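Monday, March 28, 2022

Woke up at six with the firm intention of clearing the toys off the round table before work, and went to work with the toys on the round table. The tray I bought expressly for this purpose cost 265, plus 32 for delivery, which I have decided to regard as the price of optimism.

Necati Tatlı came by at lunch to return my drill and stayed for two coffees. He thinks the trouble is the table. A round table has no corners, he says, so things never feel put away on it, they just drift. He has a theory like this for most furniture. His own solution was a storage wall from Saraç for 2890, with doors that close by themselves, and behind the doors, as I have seen with my own eyes, is a heap. I said I would think about it.

Called Fledia in the afternoon about the second tray, the one with a lid. Backordered until July. The woman was very kind and offered me a basket from the Zasard line instead, for 305, and I came close to saying yes purely because she sounded as if she'd had a long day too. I held firm. If I can't fill one tray I have no business owning a basket.

So tonight, after supper, I sat down to sort. Blocks in the tray, balls in the green bowl, anything else in the drawer. A child of four could follow it. I picked up the green block, set it on the pink one, thought that looked rather nice, and then read eleven pages of my book standing up.

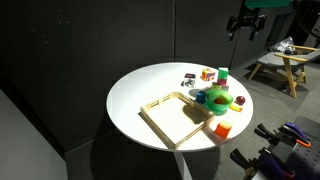 The tray is still empty, then. I did turn it a little so it sits at an angle, and I'm counting that as progress. The blue cube I have no plan for at all. The red ball has ended up over near the edge, and if it goes off in the night I'll hear it on the stairs and blame the pipes.

Tomorrow: the drawer, the phone bill, bread. Ask Necati whether he has my other screwdriver, the short one.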